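## Section 8: Following a Bill and Writing to Your Representative

Welcome back! If you've worked through the earlier sections, your Fetberg account is open, your home address is saved, and you can see the two chambers side by side on your Start page. Now we get to the part most people sign up for, which is picking a bill, keeping an eye on it as it moves along, and sending a letter to the person who votes on your behalf.

Set aside a quiet half hour the first time through. It goes much faster after that – Xiaoqing Yan, who wrote the first edition of this guide for the Plaltthorpe reading group, could do the whole thing while her tea steeped.

### 8.1 Adding a bill to your list

1. From the Start page, choose **Find a Bill**.
2. Type the bill number if you know it. If you don't, type two or three plain words from the title, such as "trade sanctions" or "student visas," and press **Search**.
3. Look at the chamber shown beside each result. The same idea often has a House version and a Senate version, with different numbers and sometimes quite different wording.
4. Open the one you want and read at least the short summary. (The full text is there too, and I do encourage you to wander into it, even if you only get as far as the definitions.)
5. Choose **Follow**. The bill now appears on your list with its latest action next to it.

**Note:** You can follow up to 100 bills, but please start with a handful. Every bill you follow sends its own notices, and a busy October can fill an inbox before breakfast.

### 8.2 Understanding the status line

The status line uses the words the chambers themselves use, and a few of them trip people up.

- **Referred** means the bill has been sent to a committee. Many bills stay here for good, so don't be discouraged by a long silence.
- **Reported** means the committee has finished with it and sent it back to the full chamber.
- **Unanimous consent** means a chamber acted with no member objecting. There is usually no roll call, so you won't find your senator's name beside a yes or a no.
- **Presented** means both chambers have passed the same text and it has gone to the President.

**Caution:** "Passed House" or "Passed Senate" on its own doesn't mean the bill is law. Please check the line twice before you forward the good news to your whole family.

### 8.3 Setting up notices

1. Open your list and choose the bell beside a bill.
2. Pick **Every action**, **Votes only**, or **Weekly letter**.
3. Choose **Save**. A test notice should arrive within 12 minutes. If it doesn't, look in your junk folder first, and then add the Fetberg address to your contacts.

Sihan Yuan at the Ullholm office suggests **Votes only** for foreign affairs bills, and I've come around to her view. They tend to collect a great many small entries when sponsors sign on.

### 8.4 Listening to a hearing

Many committee hearings can be heard live, and they are well worth an afternoon. You'll find the link under **Hearings** on the bill's page.

1. Plug in your headphones before you open the link.
2. Choose **Listen**, and set the volume low to begin with. Microphones in the hearing rooms vary a good deal, and a gavel can be startling.
3. Use **Mark This Spot** whenever you hear something you'd like to quote in your letter.
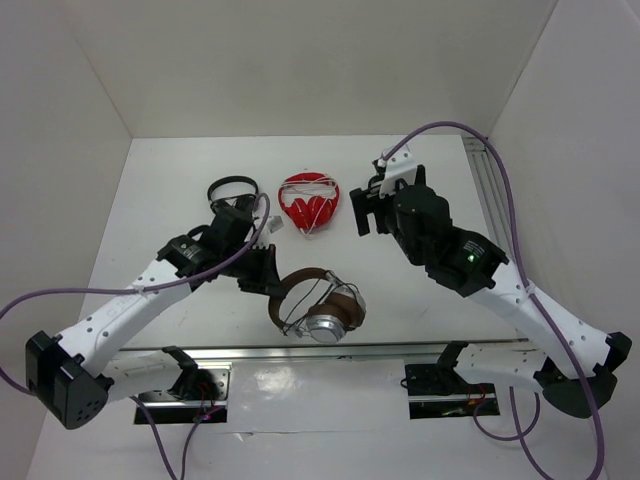
*Fig. 8-2. Headphones, three pairs, including one in red with a thin white cable.*

### 8.5 Writing your letter

1. From the bill's page, choose **Write**. Your representative's name is filled in from your saved address.
2. Put the bill number in the first sentence, along with what you are asking for.
3. Add a paragraph in your own words about why it matters to you – a cousin studying abroad, a business that ships overseas, or simply something you read and couldn't put down.
4. Choose **Preview**, read it aloud once, and then choose **Send**.

**Note:** If you moved recently, update your address before step 1. Offices generally set aside mail from outside the district.

A copy of each letter is kept under **Sent**. Replies come straight from the office by mail or email, so they won't appear in Fetberg unless you add them yourself with **Attach Reply**.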